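점심시간에 급하게 쓰는 글

2024년 8월 27일

지난번 글에 댓글로 "그래서 로봇 들어오고 나서 사람들은 어떻게 됐냐"고 물어보신 분이 계셔서. 길게 쓸 시간은 없고 생각나는 대로 적는다. 오타는 나중에 고칠게요 (아마 안 고침).

우리 회사 Otness. 가구 딸린 단기 임대 아파트를 관리한다. 손님 나가면 들어가서 정리하고, 두고 간 물건 챙기고, 소파랑 탁자 위 치우고, 다음 손님 받을 준비. 내가 맡은 구역이 152세대. 나는 현장 6년 하다가 1월부터 반은 현장, 반은 사무실이다. 사무실에서 뭘 하냐면 로봇 팔한테 정리를 가르치는 팀 옆에 앉아서 "아니 그건 그렇게 안 집어요"를 말한다. 하루종일.

처음에 이 얘기 나왔을 때 분위기는 안 좋았다. 1월 전체회의. 대표가 Valtier라는 업체랑 계약했다고 화면 띄우고, 팔이 물건 집어 옮기는 영상 틀고, 질문 있냐고. 아무도 손 안 들었다. 끝나고 복도에서는 다들 물어봤지. 몇 명 자르는 거냐고. 나도 물어봤다. 대답은 "인원 감축 계획은 현재 없다". 현재. 그 단어 하나 갖고 한 달을 떠들었음.

지금 8월이고, 잘린 사람은 없다. 그건 사실대로 적어야 할 것 같고. 대신 두 명이 그만뒀는데 한 명은 이사 때문이고 한 명은 분위기가 싫어서라고 했다. 그 자리는 안 뽑았다. 이걸 감축이라고 부를지 말지는 읽는 분들이 판단하시길.

일 자체는 많이 바꼈다. 예전에는 체크아웃 뜨면 그냥 갔다. 열쇠 받고 올라가서 눈에 보이는 거부터. 지금은 Stan이 순서를 정해준다. Stan은 사람 아니고 배정 프로그램 이름이다. 처음 온 사람들이 꼭 "스탠 씨가 누구예요" 하는데 이제 설명하기도 지침. 스탠이 3층 먼저 가라 하면 3층 먼저. 엘리베이터 점검 중인 건 스탠이 모른다. 그래서 계단으로. 무릎 아픈 사람은 욕 나온다.

팔 쪽 얘기. 아직 실제 아파트에는 안 들어갔다. 연습은 전부 시뮬레이션이다. 컴퓨터 안에 거실을 만들어 놓고 거기서 소파 위 물건 치우기부터. 상자, 신문, 이런 거. 쉬워 보이죠? 나도 그렇게 생각했음. 소파가 제일 골치다. 사람은 소파에 뭐가 있으면 생각 없이 집는데 팔은 등받이 피하고 팔걸이 피하고 각도 잡고 하느라 한참 걸린다. 옆에서 보고 있으면 내 손이 먼저 나간다. 화면인데.

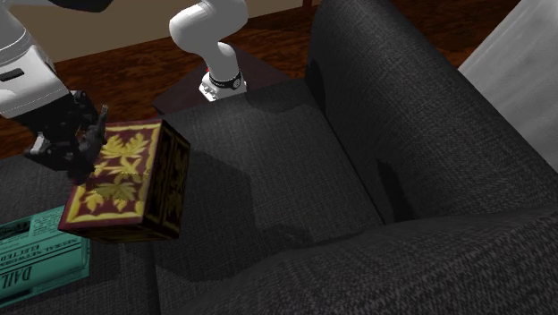

팀에 Yulan Zeng이라고 시뮬레이션 담당이 있는데 이 사람이 나를 처음으로 "전문가"라고 불렀다. 청소랑 정리 하면서 그런 말 처음 들어봤다. 좀 웃기기도 하고 좀 좋기도 하고. 율란이 나한테 묻는 건 대충 이런 거다. 신문은 버려요 남겨요? 상자는 뚜껑이 있으면 어디를 잡아요? 손님 물건인지 집 물건인지 어떻게 알아요?

마지막 게 진짜 어렵다. 그냥 안다. 그 집에 열 번 들어가면 안다. 장식 상자가 원래 선반에 있던 건지 손님이 사온 건지. 근데 "그냥 알아요"는 쓸 수가 없대서 내가 아는 걸 표로 만들었다. 항목이 128개. 만드는 데 두 달 걸렸고 그 두 달 동안 수당은 현장 수당보다 적었다. 이 부분은 아직도 얘기 중이다. 내 머릿속에 있던 거를 회사가 가져가는 건데 그 값은 누가 정하냐는 거지. 계약서엔 그런 항목 없음.

같이 현장 뛰는 Zlatko Spahić은 나보다 더 오래된 사람인데 표 만드는 거 끝까지 안 도와줬다. "내가 왜." 이해는 한다. 근데 또 즐라트코가 빠지니까 표에 구멍이 많다. 이를테면 오래된 천 소파에서 물건을 끌면 올이 나간다는 거. 들어야지 끌면 안 된다. 나는 그걸 빼먹었고 즐라트코는 당연히 안다. 결국 내가 커피 사주고 물어봤다. 한 시간 동안 쉬지 않고 말하더라. 말하고 싶었던 거 아닌가 싶음.

반대로 좋아진 것도 적는다. 안 적으면 불공평하니까.

분실물 기록. 예전엔 공책이었다. 글씨 못 알아봐서 손님이랑 싸운 적 있음. 지금은 Vosia라는 앱으로 사진 찍어 올리면 끝. 한 달에 올라오는 게 200건 넘는데 찾는 데 1분도 안 걸린다. 이건 진짜 편하다. 이거 하나는 즐라트코도 인정했다.

그리고 마감 시간. 예전에는 한 집에 얼마 걸리든 다 하고 나오면 됐는데 지금은 한 집당 60분. 이게 좋은 건지 나쁜 건지 모르겠다. 젊은 친구들은 좋아한다. 끝나는 시간이 보이니까. 나는 욕실 타일 사이 닦다가 알람 울리면 기분이 이상하다. 더 닦으면 초과고 안 닦으면 찝찝하고. 보통은 더 닦는다. 그리고 스탠이 기록한다. 초과.

지난주에 관리자 면담에서 이 얘기를 했다. 초과가 많은 사람이 느린 게 아닐 수도 있다고. 듣긴 들었다. 메모도 했다. 그 메모가 어디로 가는지는 모름.

제일 많이 변한 건 사실 대화다. 예전엔 둘이서 한 조로 들어갔다. 한 사람 침실, 한 사람 거실. 문 열어 놓고 소리지르면서 얘기했다. 애 학교 얘기, 김치 얘기, 누구 욕. 지금은 스탠이 작은 집은 혼자 가라고 배정한다. 효율로 보면 맞겠지. 근데 나는 혼자 이어폰 끼고 일하는 날은 집에 오면 더 피곤하다. 이런 건 표에 칸이 없다.

실제 집에 팔이 들어오는 시점은 아직 안 정해졌다고 한다. 들어와도 처음엔 거실만, 사람이랑 같이. 그러면 나는 또 둘이서 일하게 되는 건가. 근데 얘는 김치 얘기를 못 하잖아.

율란한테 이 말 했더니 한참 웃다가 그건 자기 담당 아니라고 했다.

댓글로 월급 얘기도 물어보셨는데 그건 협의 끝나고 쓸게요. 지금 쓰면 혼난다. 그리고 지난 글에서 제가 교육 기간을 2주라고 썼는데 3주였습니다. 고쳐 놨어요.

점심 끝. 오후에 네 집 남았음. 스탠이 5층부터 가랜다.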